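Breeding for speed in Dukoldale: notes after 164 eggs

July 11, 2022

I have now hatched 164 eggs in Dukoldale and kept a record of every one. The in-game help says very little about how speed is passed on, and the older guides were written before the spring patch, so some of what follows will contradict them.

All of my eggs came from the Zolstead nursery, with both parents at level 30.

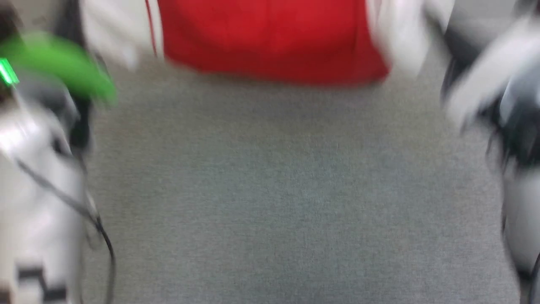
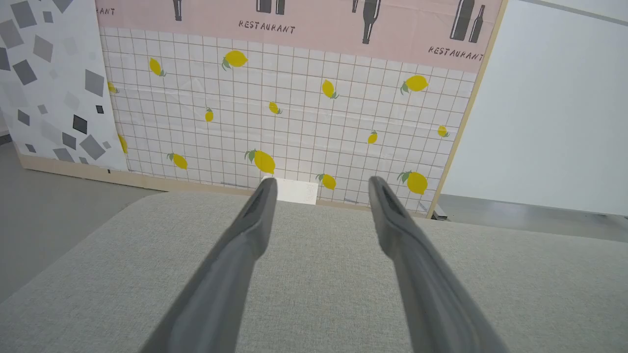 Each creature has a hidden speed value between 0 and 16. The game only shows a word for it (slow, steady, quick, swift), and each word covers a range of 4 or so values, which makes it hard to tell a good parent from an average one. The way to separate them is to race both on the flat track with no gear equipped. The finishing time depends on the hidden value and the level, and since the level is fixed at 30 for my stock, the time gives you the value directly.

The young take their speed from one parent, chosen at random, and the game then adds or removes a small amount. In my records the change was never more than two points. Pairing a swift parent with a slow one is therefore a waste of an egg slot half the time. Two quick parents will get you to the top faster.

The Jenska charm is described as "improves the offspring". It has no effect on speed that I could find. It does seem to raise the chance of a rare coat colour, so I still put it on when I have a spare. Gulyás feed is worth the coins. With it, the change was upwards far more often than downwards, but it has to be given to both parents before the egg is laid. Feeding only one did the same as feeding neither.

Hatching place makes no difference to the value. Eggs warmed at the hill camp hatch sooner, though you lose the time again walking back to the nursery, so I stopped using it.

One bug to watch for: if the stable is full when an egg hatches, the creature goes to the overflow pen and its parent record is wiped. The speed value is kept. Rename it straight away or you will not know which line it belongs to.

Stamina is next. I have started a separate sheet for it and expect to have enough eggs by September. The early results suggest it does not follow the same rule as speed, as two of the young have come out well below both parents.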